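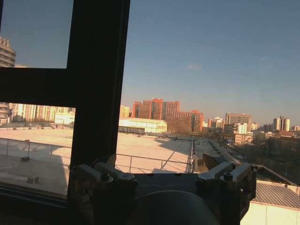 When does the arm need a new risk assessment after a tooling change?

Any time the fingers, the payload or the reach changes, and before the first powered move above reduced speed. A like-for-like swap of a worn part needs only a log line and a check of bolt torque.

Notebook, Oltus cell, May

Went through the change rules with Farah Khoo this morning. Agreed wording for the Wunovstead sheet:

1. Tool change is done with the drive power off and the pendant in the hand of the person at the tool. Remote enable does not count.
2. After remounting, run the path 3 times at reduced speed, one person on the stop.
3. Payload and center of gravity get re-entered by hand. Do not load them from the old program file. Last time the file still had the Strebel tool in it and the arm faulted on protective stop 4 times before Ursina found it.
4. Witness mark on every bracket bolt. Broken mark = no run.

Open points:

- Ambros wants the stop test once per shift. Current sheet says once per week. I am for per shift, the test is short.
- Pinch distance between fingers and mount: measure closed and open, write down both. Sheet has one box only. Bernardo to add a second.
- Wrist camera cable: strain relief is not in the checklist at all. Add under item 4.
- Section 7 still refers to the old fence layout. Delete or redraw, ask Amirhossein.

Sheet is now rev 13. Old copies in the drawer to be thrown out. Stop test done at 4 pm, both channels OK, signed in the log.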